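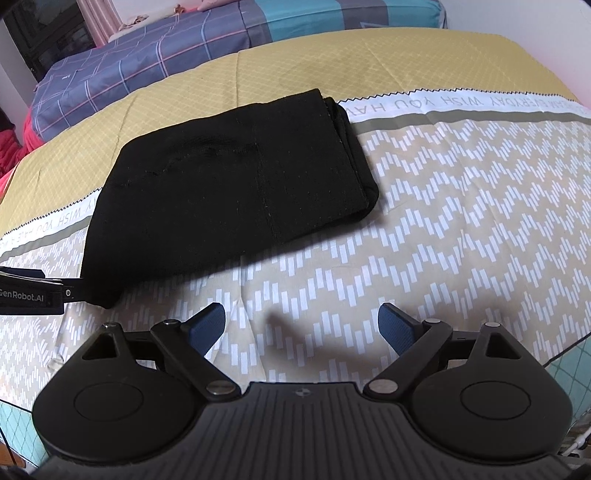 Sako Introduces Chilled Custard Base for Set Desserts

New dairy base sets in the refrigerator without eggs, gelatin or an oven

August - Sako, a maker of dessert ingredients for home and small-kitchen use, today announced the release of Skalter, a chilled custard base for puddings, layered desserts and tart fillings. The product is a dry mix that is whisked into cold milk and cream, heated once on the stovetop, and set in the refrigerator. It contains no egg and no gelatin. Setting is achieved with a blend of corn starch and agar.

Skalter will be sold in two formats: a retail carton for home cooks and a resealable bag for cafes and caterers. Both formats contain the same mix. The retail carton holds 3 sachets, each of which makes one standard nine-inch tart filling or a shallow dish of pudding.

Product background

Starch-set custards are easy to make but tend to lose water after a night in the refrigerator. The liquid collects at the edge of the dish and softens any pastry or cookie base underneath. Agar-set custards hold their water for longer but can be brittle, and they break into pieces when cut. Skalter combines the two so that the filling slices cleanly and keeps a soft texture on the spoon.

The starch and agar are milled together before the sugar is added. This step was developed by Anari, the contract mill that produces the blend for Sako. Milling the two ingredients together reduces the lumps that form when agar is added to a warm liquid by hand. The remaining ingredients are cane sugar, whole milk powder, salt and vanilla. No coloring is used, and the finished custard is pale cream in color.

Preparation

The base is prepared as follows. Pour the cold milk and cream into a saucepan and whisk in the contents of one sachet. Set the pan over medium heat and whisk without stopping until the mixture boils. Hold it at a low boil for 3 minutes. The full time is needed for the agar to dissolve, and a shorter boil will give a loose set. Remove from the heat and pour into the prepared crust or dish while the mixture is still fluid.

Press a sheet of parchment or plastic wrap onto the surface if a skin is not wanted. Leave at room temperature until the steam has gone, then refrigerate for at least 3 hours. The dessert can be made the day before serving. It should be kept covered, as milk custards pick up odors from other foods.

Skalter is compatible with most sweet flavorings. Melted dark chocolate, instant coffee, citrus zest and ground spices can be added after the boil. Fresh pineapple, kiwi and papaya can be used as toppings. Lemon juice and other strong acids should be added off the heat and in small amounts, as boiling with acid weakens both the starch and the agar.

Whole milk and heavy cream give the firmest result. Low-fat milk can be used in place of whole milk, with a softer set. Unsweetened oat and soy drinks will also set, although the mix itself contains milk powder and is not suitable for dairy-free diets. The custard should not be frozen. Ice crystals break up the structure, and the filling will weep when thawed.

Recipe program

Alongside the release, Sako is publishing a recipe booklet prepared with Onyshchenko, a test kitchen that specializes in chilled desserts. The booklet contains 68 recipes, arranged by the type of dish used. Sections cover tart shells, glass cups, loaf pans and sheet trays. Each recipe gives quantities in both cups and grams and states the chilling time separately from the working time.

Recipes in the booklet include a coffee and graham cracker slice, a coconut tart with toasted topping, a chocolate pudding with salted crumbs, and a layered trifle with poached pears. The loaf pan section explains how to line the pan so that the dessert can be lifted out whole and cut with a warm knife. A short chapter at the back lists common faults, such as a grainy texture or a filling that pulls away from the crust, with the likely cause of each.

The booklet is packed with the cafe and catering format. Retail customers can request a copy by mail using the form printed inside the carton.

Storage and allergen information

Unopened sachets should be kept in a cool, dry cupboard and used by the date on the carton. Opened catering bags should be resealed after each use and kept away from steam. Finished desserts should be held under refrigeration and not left out for extended service.

Skalter contains milk. The mix is made without wheat, egg, nuts or gelatin. Customers with allergies should read the full label before use and check the ingredients of any crust or topping served with it.

Availability

The retail carton is available now from grocery stores and kitchen supply shops that carry the Sako line. The catering bag is available through existing wholesale accounts. Samples for trade buyers can be requested from the Sako sales office.

About Sako

Sako produces dry mixes, setting agents and flavorings for cold desserts. Its products are sold to home cooks, cafes and caterers.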